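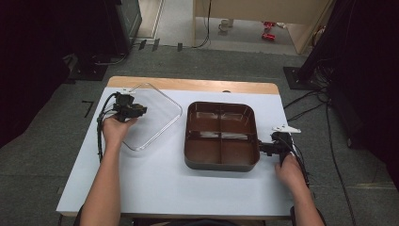

Wellington Araújo

Manuals > Frota > Section 3: First use of the label printer

Print this page | E-mail this page

January 27, 2021

Section 3. First use

Read Section 2 (Unpacking and power) before you start. The printer must be plugged in and left switched off until step 4 below.

The Frota prints date labels for food trays, tubs, jars and bags. It uses heat to mark the paper, so there is no ink or ribbon to fit. One full roll gives 1000 labels at the standard size.

Loading the roll

1. Put the printer on a flat, dry surface with the lid facing you. Leave enough space behind it for the lid to open fully.

2. Press both side catches and lift the lid until it stays up by itself.

3. Take the roll out of its bag and remove the strip of tape that holds the loose end. Tear off the first few labels. The glue from the tape can stick to the print head.

4. Lower the roll into the well so that the labels come off the top, with the shiny side up. Pull the end out over the front edge, close the lid until both catches click, and switch on. The printer feeds one blank label and stops.

Note: If it feeds more than one blank label, the roll is upside down or the guides are too loose. Open the lid, turn the roll over and push the guides in until they just touch the paper.

Caution: The metal bar under the lid is the print head. It gets hot in use. Let it cool before you touch it, and never clean it with a knife or a scouring pad.

Setting the date and time

5. Hold down the Menu button until the year flashes. Use the arrow buttons to change it and press OK to move on to the month, the day and then the time.

6. Choose the order in which the date is printed. Day first is the factory setting. Month names can be printed as words or as numbers. We suggest words if several people use the same fridge.

7. Press OK again to save. The clock keeps running for 2 hours if the power is cut. After a longer break the display shows dashes and you will need to set it again. The printer will not print a date while the dashes are showing.

Setting the food groups

The printer has 7 buttons along the front, one for each food group. Each button adds a set number of days to today's date and prints the result as the "use by" line. All seven are set to zero when the printer leaves the factory. This is deliberate — storage times depend on your fridge, the food and the rules you work under, and we cannot choose them for you.

8. Decide what each button will stand for. Write the names on the card strip supplied and slide it in above the buttons.

9. Hold down a group button until its light comes on. Set the number of days with the arrow buttons and press OK.

10. Repeat for each group you want to use. A button left at zero prints today's date on both lines.

Caution: The printer does not know what is in the tray. If the packet gives an earlier date than the label, follow the packet.

Sticking labels on trays

Labels hold best on a clean, dry, smooth surface at room temperature. They can be put in the fridge or freezer straight afterwards, but they will not stick well to a surface that is already frosted or damp.

— Put the label on the lid where the lid has a flat area. On ribbed lids, use the side.

— On clear trays, keep the label away from the part you look through to check the food.

— On dark trays, the label is easy to read but the old glue is easy to miss. Run a thumb over the spot before you put on a new one.

— On trays with compartments, use one label for the whole tray and go by the food that must be eaten first. Separate labels on separate compartments tend to end up under the lid, where they get wet.

— Do not put labels on the inside of any container. The paper and glue are not meant to touch food.

If you use Platetti trays, note that the raised rim is too narrow for the standard label. Order the slim size or use the lid.

Removing labels

Standard labels come off in warm water. Soak the tray for 3 minutes, then peel from one corner. Labels that have been through a dishwasher harden and may need a longer soak. The Plotonier strong-hold labels do not dissolve and should be kept for containers you mean to throw away.

Do not use white spirit or nail varnish remover on plastic trays. Both can turn the surface cloudy.

Test print

11. Press any group button once. Check that both dates are right, that the text is evenly dark from left to right, and that nothing is missing at the edges.

12. If one side is faint, open the lid and close it again, pressing on both corners at the same time. If the whole label is faint, go to Menu, then Darkness, and move up one step.

13. If the label comes out blank, the roll has been loaded with the shiny side down. Go back to step 4.

Note: Labels kept in bright light or near an oven fade sooner than those kept in the fridge. Store spare rolls in their bags in a cupboard.

For paper jams and error lights, see Section 7. For spare rolls and card strips, contact Nodton with the model number from the plate under the printer.

Print this page | E-mail this page

2 comments | 7 shares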